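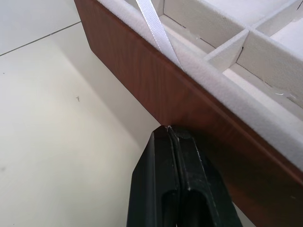 ## 4. Recording sessions: jewellery box task

**4.1** Set the box upright with the lid fully open and the lining facing the head camera.

**4.2** Jog the gripper to the outer wall. Keep contact on the rigid panel — the felt rim marks easily.

> **Caution:** Keep the ribbon clear of the fingers.

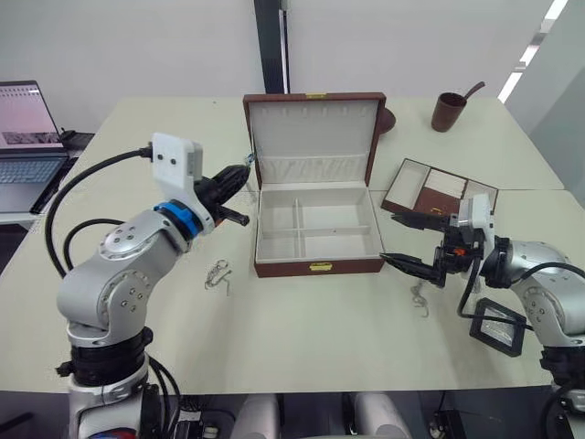 **4.3** Lay one chain within reach of each arm and start the Sisia logger.

**4.4** Record 37 episodes per operator. Discard any longer than 400 frames.

*Note:* The Caron baseline used 34 episodes.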